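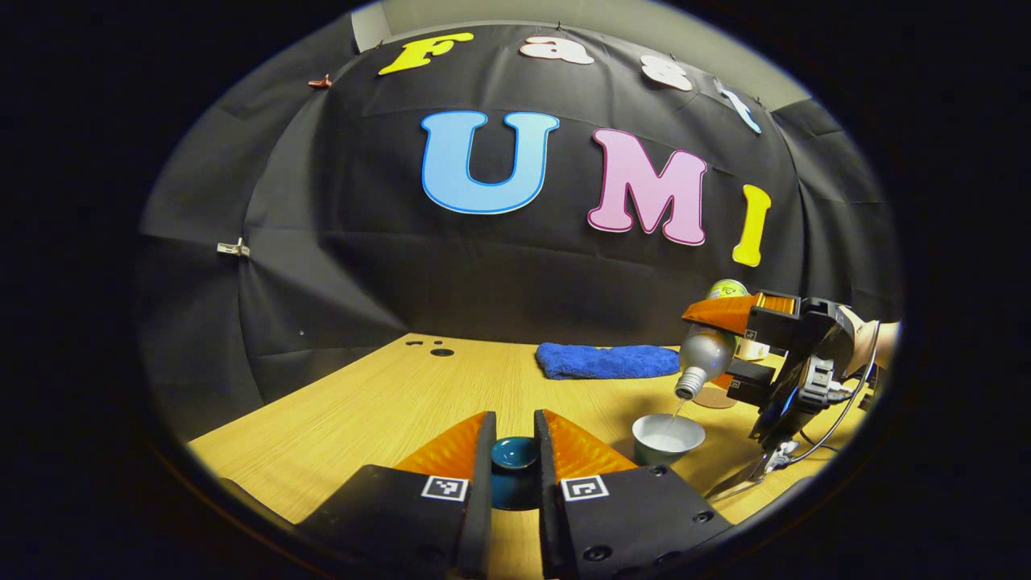
Fig. 6.1 Two hand-held grippers at a table. The one on the right is pouring from a silver bottle into a white cup.

Chapter 6
Working Rules for Hand-Held Gripper Stations

In this chapter
Who sets the rules and who signs them
Liquids near cables
Marker checks before a session
The station log
Stopping a session

6.1 Why a table needs rules

Chapter 5 was all fixed arms. Fences, light curtains, stop buttons. Hand-held grippers have none of that and students tend to relax around them. Don't. A person is holding the tool, so pinched fingers, spills and tired wrists are the main things to worry about. Bad recordings too. A sloppy session gets copied by whatever is trained on it later.

Most shops have a house standard. We use the Eswood bench rules here, revision 4, dated March 6, 2021. Short document. Read the whole thing before the lab, not during.

6.2 Liquids

Look at Fig. 6.1 again. Open cup, pouring, cables hanging from the same gripper that holds the bottle. Allowed under Eswood, with conditions:

Towel within reach of both operators.
Water or other harmless liquid only. Nothing hot.
Cable connections kept out of the pour path.
One person pours at a time. The other holds still untill the bottle is upright.

Pour volume is capped at 119 ml per cup. Odd number, yes. It comes from the older Udance sheet, which was written in ounces, and it stuck.

6.3 Markers

The small black-and-white squares on the finger bases are ArUco markers. The software reads them to work out how far the fingers are open. Smudged marker, bad width reading. Wipe both before each session, dry cloth. If one is scratched, replace the pair. Do not touch up a marker with a pen.

6.4 The log

Every session gets a line: station, operator, task, start, stop, spills. Spills get written down even when they are tiny. At the Sallura site a log book runs to 1000 lines and then goes to the archive shelf. Digital logs are fine if the they can't be edited afterward.

Key terms
pour path, finger base, marker pair, station log, house standard

Before you go on
Get a copy of the bench rules for your own lab and mark every rule that mentions liquids. Bring it to the next meeting, we need it for the Pylypenko case in 6.5.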